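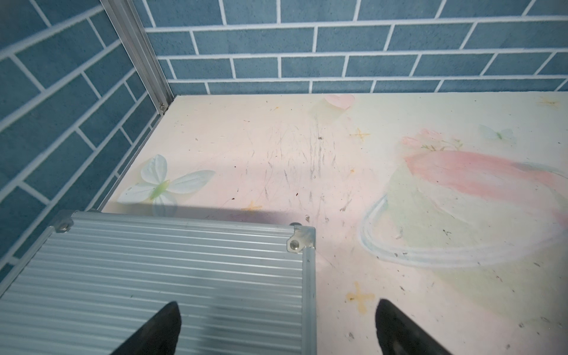

Leave them on the shelf, you'll never open them again, my sister wrote when I told her I was finally going to sort out the poker cases. She may be right. But the shelf is coming down in September and the cases have to live somewhere, and if I'm going to move them I'd like to know what's in them first!

I should back up. I own more poker stuff than any person who loses at poker as often as I do. It started with a small aluminum case I got at a yard sale, and then we had a good run of card nights at our old place on Skoltham Road, and when more people kept turning up I bought a bigger set so we wouldn't have to use pennies for the low bets (we did use pennies, for one whole winter, and somebody always went home with the wrong ones). The second set cost more than I admitted to at the time. Then we moved, the card nights turned into a movie night, and the cases went up high next to the fondue pot.

So here we are, and I have opinions about aluminum cases now. I like the ribbed kind. The ridges hide little scratches pretty well, and they give your hands something to hold on to when you lift one down from over your head. They do collect dust, though. A dry paintbrush gets it out of the grooves faster than a cloth does, and then I go over the whole thing with a damp rag and dry it right away.

The corners are what I check next. Chips are heavy! A full case puts a lot of pull on the corners and the handle, and if a rivet has worked loose you want to find out while the case is sitting on the floor and before you're carrying it down the stairs. I press on each corner with my thumb and feel for any wiggle. Latches too – open, shut, open, shut.
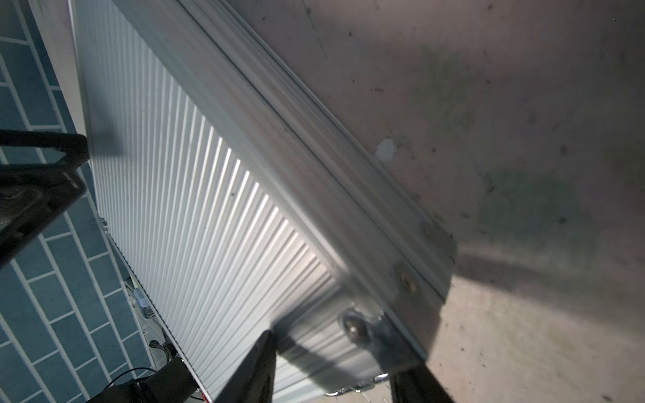 Can you store a chip case standing on its edge? You can if the tray is full and everything in it fits snugly, but with a half-empty tray the chips slide out of their rows, so lay that one flat.

I learned that one the hard way in the move. Both sets went in the trunk on their sides, next to a Soletti box full of shoes, and when I opened the big one later it was like a gumball machine in there. Every color mixed up with every other color, dice in the card slot, the works. It took me 22 minutes to get it back in order and I was not in a good mood for any of them.

What I do these days is open one case at a time and never two while I'm sorting. If both are open, chips wander. I'm convinced of this. They may be nearly the same size but they aren't the same set, and you notice it when you're stacking your bets and one stack leans.
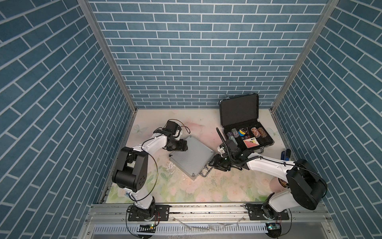
After that I go row by row. Chips out, quick wipe of the tray, chips back in by color, and I run a finger down each stack to feel for one that's sitting crooked. The foam in the lid gets the sticky side of some tape to pull up the lint. Dealer buttons go back in the middle, dice together, and the cards get a quick count before they go in. My small set came up three chips short, and I already know they're in the Papadakis cookie tin with the buttons and the dead batteries, because that's where everything ends up.

I also put a slip of paper in each case that says what belongs there. Just colors and how many of each, in pencil. Next time I won't have to guess, and if we ever lend one out (we will, my brother-in-law is already hinting) it might even come back whole.

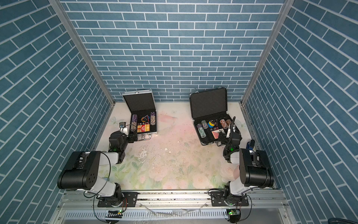

Both sets open at the back, chips and dice in their trays.

Now for the question of where they go. The hall closet has room on the floor if I get rid of the old boots, and the floor is a much better spot for something this heavy than a shelf over anybody's head. My sister still votes for selling one. I told her she could have the small one if she hosts the next card night and makes those cheese things, and she hasn't written back yet.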